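Dec 4, 2021

Apuntes rápidos antes de que se me olvide, que mañana madrugo y si no lo escribo hoy no lo escribo nunca.

Jornada de puertas abiertas de Tekance. Fui por Nhung Châu, que me reenvió la invitación el jueves por la noche con un "vente, hay café". Había café. Malo. Dos termos para toda la gente que se presentó, y a media mañana ya solo quedaba descafeinado.

Llegar, un horror. El polígono está mal señalizado y el autobús te deja al otro lado de la rotonda. Di la vuelta entera a la nave buscando la puerta, con el paraguas del revés. En fin. Pegatina con el nombre (mal escrito, me da igual) y para dentro.

Primera parada, Roto. Un brazo de banco, pequeño, de los que se atornillan a una mesa. Lo tenían pasando piezas de una bandeja a otra mientras un chico muy joven explicaba los límites de par de cada articulación. Interesante pero se oía fatal, el compresor de la sala de al lado se comía la mitad. Pregunté por el precio. Me dieron un folleto. El folleto no trae precio, claro.

Segunda parada, Ekpo, que es el software. Aquí me quedé más rato del que pensaba. La idea: grabas a una persona haciendo la tarea con una pinza en la mano, muchas veces, y con eso entrenan el modelo que luego va al brazo. Sin programar trayectorias. Samuele D'Amico llevaba la charla y se nota que la ha dado muchas veces, pero contesta bien, no se escaquea. Dijo que para una tarea nueva empiezan con 150 repeticiones y que a partir de ahí miran dónde falla y graban más de eso. Alguien del fondo preguntó si no era mucho trabajo. "Es trabajo", dijo. Me cayó bien.

Lo que más me gustó fue la parte de tareas de casa. Yo esperaba cajas, tornillos, lo de siempre. Y no: palillos, platos, trapos. Cosas finas y que ruedan, que para una pinza de dos dedos son una tortura. Samuele insistía mucho en las yemas, que si la goma, que si las estrías, que cambiar una almohadilla te puede arreglar una tarea entera o cargártela.

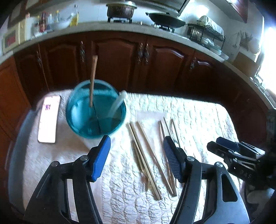 Otra cosa que apunté en la mano porque no encontraba el cuaderno: el agua. El agua y el cristal vuelven locas a las cámaras, por los reflejos y porque lo que está dentro se ve torcido. Nhung, que viene de visión, asentía todo el rato. Yo le pregunté después si eso se arregla con más datos y me dijo que en parte. Tengo que volver a preguntarselo con calma.

Probé una pinza de mano en la mesa de visitas. Pesa más de lo que parece y a los 4 minutos me dolía la muñeca. Se me cayó todo lo que cogí. Una señora que iba detrás de mí lo hizo a la primera, sin hablar.

Prilletti me lo perdí. Era a la misma hora y había que apuntarse. Dicen que lo repiten en junio, a ver si esta vez me entero a tiempo.

Pendiente:

- escribir a Nhung por lo del agua
- pedir el precio del Roto por correo, que en persona no hay manera
- buscar la charla de Samuele, creo que la gabraron
- recuperar el paraguas (se quedó en la entrada, el gris)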